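## Primeck Tile Game - Frequently Asked Questions

**How many players can take part?**

Primeck is designed for two to four players. Cunia Games also offers the Corell expansion, sold separately, which adds a fifth seat and 16 tiles.
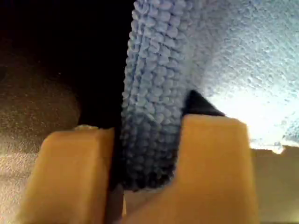
**When does a game end?**

Play stops at the close of the round in which any player reaches 12 points. Ties are decided by the number of tiles left in hand - the lower number wins.

**Are replacement parts available?**

Missing tiles are replaced free of charge. Requests received in December may take longer to process.

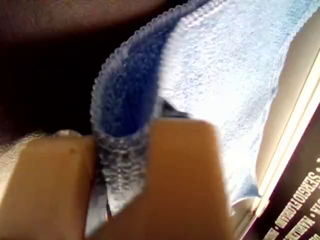 *Soft cloth with a fleecy pile.*

**May clubs print their own score sheets?**

Clubs may copy the Andreadis score sheet for local events.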